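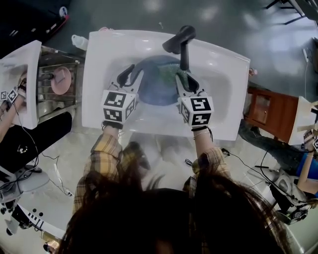 About us

Hello, I'm Odette Langlois and I run Wevum, a little washing-up school in Ustbridge. Yes, washing up! I started it after years of kitchen work, when I noticed how many people had only ever loaded a machine and went a bit pale at the sight of a greasy pan.

We have a bright room with white sinks, tall black taps and more bowls than I care to admit to. Blue ones are my favourite for practice, mostly because I like blue.

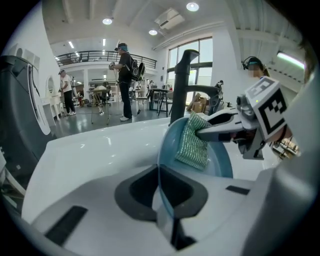
Cloths are the thing I get asked about most. I'm fond of a green one with a bit of scratch to it (my sister swears by plain cotton, and we've stopped discussing it at Christmas). Bowls come first, then plates, and everybody has a go at the rim, where the porridge hides.
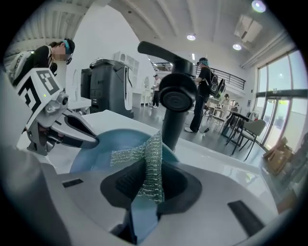 Sessions last 2 hours and there's tea afterwards, usually with something from the Rey bakery next door. We're at Unit 200, Rukance Yard, up the ramp and through the green gate. Our new term starts in October, so do ring the bell and come and say hello!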